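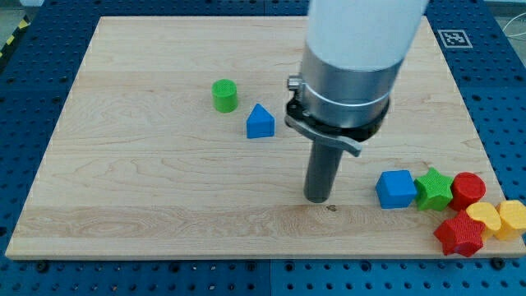

Arm stops with a force fault when pushing blocks across a board

We have an Aoki arm on a perforated table with a rod tool on the quick-change flange. The job is pushing small blocks over a wooden board into a group. It ran fine for 3 weeks. Since December it faults in the middle of a push, always on the right half of the board, and the brakes come on hard. The log says "contact force limit exceeded, Z axis." The limit is set at 150 N. I re-taught the board height at the left corner and it still does it. I don't want to raise the limit because people reach in to reset the blocks. What should I check?

2 answers

Don't raise the limit. A Z fault while you are moving sideways means the rod is pressing down into the board. You taught the height at one corner, so the program assumes the board is level with the robot base, and it probably isn't. Touch off at 3 points spread well apart, build a plane from those, and run the push a couple of millimeters above it. Check under the board for chips or a proud bolt head as well.

Then check the tool. With the arm stopped and locked out, open the latch, wipe both faces of the flange, close it and try to wiggle the rod. Ours was a Skakeo changer and a half-closed latch gave us the same fault. If the rod was off, redo the tool length.

Also, 150 N sounds high to me for a spot where hands go in. Have whoever did your risk assessment look at it.

4 comments

Had this on a different arm. Restarting the controller fixed it for around a day, then it came back. Maybe update the firmware?

1 comment

Shared 6 times

Related questions
Nosine controller will not release brakes after a protective stop
Filtar force sensor drifts during warm-up
Tool length wrong after changing the end effector
How to teach a work plane on a board that isn't level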